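The Blossom Booth at the Dorker Street Hall

The Blossom Booth is the small sky-painted stall at the back of the Dorker Street hall, next to the stairs. It was put together for the open weekend and will stay up until the hall is needed for the winter market. The panels came out of the old Clavier stage store and were repainted for the occasion. The paint is ordinary matt emulsion in sky blue, with the clouds and stars added afterwards.

The tree came from Van Dijk, the display hire shop on the ring road. It is artificial, so it needs no water, and it goes back in its carton at the end of the run. It took nearly 5 evenings to get the booth ready, most of that on the walls. 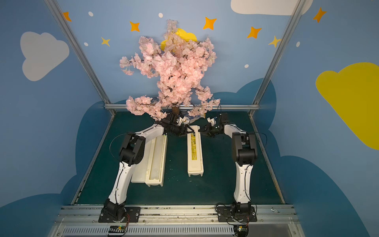
The cherry tree against the back wall, with the trays set out front to back on the green top.

We tried a plain white surface first but the flowers looked washed out against it. The dark green was left over from another job and suited the pink much better. A second coat went on the Sunday before opening.

The trays and boxes are cream or white to keep the lower half of the booth simple. The long ones lie front to back so that the middle of the table can be reached from either side. The lids are kept with their trays, as they are easily mixed up once they go back to the store.

Dostow supplied the shelving for the rest of the hall, including the rack by the door where the spare containers are kept. Please put anything you borrow back on the same shelf – the labels are on the front edge.

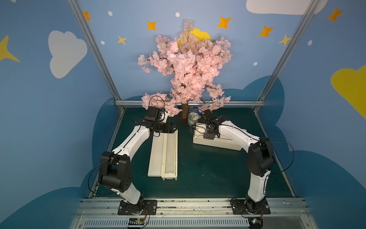 Long container and white box on the tabletop, with a small can to the right of the tree trunk. The white specks on the green are easy to see from the front.

The tabletop shows every crumb, so there is a soft brush and a dustpan on a hook round the side. Brush towards the front and wipe over with a barely damp cloth. Spray cleaner leaves marks on the green and should be kept away from the painted walls as well.

The lower branches can be bent up or down by hand. They tend to sink over a few days and may need lifting again. Dust on the flowers comes off with a hairdryer on the cold setting.

Visitors were asked to put a slip in the box by the stairs for their favourite stall. The final count was 270 slips, and 232 of them were filled in properly. The Blossom Booth came 2nd, behind the model harbour in the front room.

The hall is open on Sunday afternoons until the market. Entry is free and the side door has a ramp. Pictures of the model harbour and the upstairs rooms are on the next page of the gallery.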